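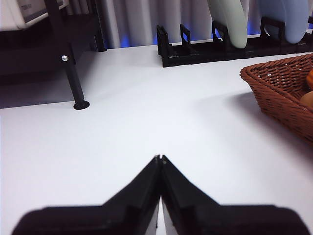 White table, curtain behind.

Zisthorpe Gallery – exhibitions meeting, 3/18/20

Minutes of last meeting agreed, one spelling fixed.

Textile show: Wimel lending 60 woven panels, not the full set. Hanging plan still to come. East room walls need filling and painting first. Opening stays in July for now, to be looked at again next meeting.

Sound piece: Isah want it looped all day. Front desk not keen. Agreed – mornings only, headphones after lunch.

Printing: Brinance quote is for 3,000 leaflets. Too many. Ask for price on 300 posters and a smaller leaflet run. Large print labels as well, left off last time.

Budget: $200 left in the framing line. No new frames untill the next grant payment is in.

School visits: all spring bookings on hold. Write to teachers this week, offer new dates later.

AOB: lights in the stairwell flickering again. Postcard rack to move nearer the door. Sign-up sheet for the talk has gone missing, start a new one.

Next meeting by phone, date to folow by email.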